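Wollow Shared Workshop
Two-Arm Packing Cell - Build Group
Minutes of the October meeting

Meeting opened at 7:15 pm in the back bay. Quorum met. The September minutes were accepted with one correction: the rail platform was bought from Plalik, not from Perić.

1. Frame and enclosure

The aluminum frame is complete and square to within tolerance at the floor. The joint on the left wall, where the two rails meet, was found to creep under load and has been retightened with thread locker. It is to be checked again before the next meeting.

The spotted fabric stays on all three walls for now. A motion to replace it with plain gray was discussed. Those in favor held that the pattern slows the segmentation step. Those against held that a busy background is a fair test and that the fabric is already paid for. Motion tabled.

The marble-patterned floor panel reflects the overhead lights. Matte film to be priced.

2. Arms and wiring

Both arms are bolted to the platform on the black mounting plates. Bolts on the left plate were torqued to 12 Nm, and the right plate is to be brought to the same figure. The wires at the left base still need a strain relief and a cover. No unattended running until this is done.

Cable loops were discussed at length. The present slack clears the full shoulder sweep but adds drag on the wrist at the far end of the reach. Agreed to shorten the left loop first and leave the right as a reference.

3. Bagging task

Current work is on placing small packaged goods into an open paper gift bag. The right arm does the placing. The snack stock was laid out toward the back of the floor, with the front left clear for arm travel.
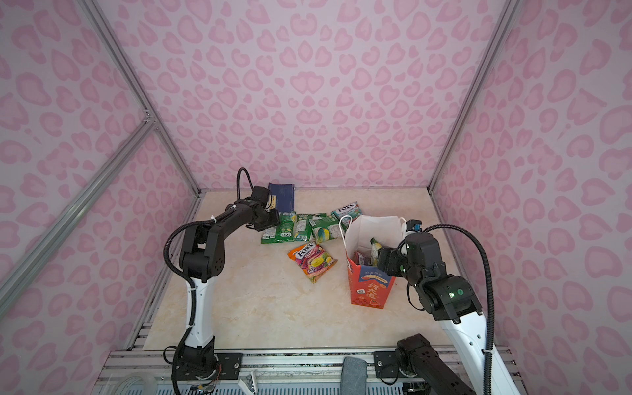

Fig. 1. Bagging task, right gripper at the mouth of the bag.

Log totals to date: 54 runs, of which 19 ended in a dropped or crushed item. Most drops were soft bags gripped too near the seal. The group agreed to lower the closing force and to move the grip point toward the middle of the pack. The bag handle snagged the gripper in almost 12 runs - a wider approach angle will be tried before any change to the fingers.

Controller software remains on the Jekotport branch. The update is held over until the new grip settings have been logged.

4. Budget

Spent to date: $1,323. The matte film and cable covers are to come out of the remaining consumables line. A spare motor module was requested and deferred.

5. Actions

- Retorque right mounting plate.
- Fit strain relief and cover, left base.
- Shorten left cable loop and record wrist drag before and after.
- Price matte film for floor panel.
- Clear loose items off the rail platform before each session.

6. Other business

Bench power in the back bay will be off for one morning while the breaker is replaced. Notice to be put on the door.

Meeting closed at 8:40 pm.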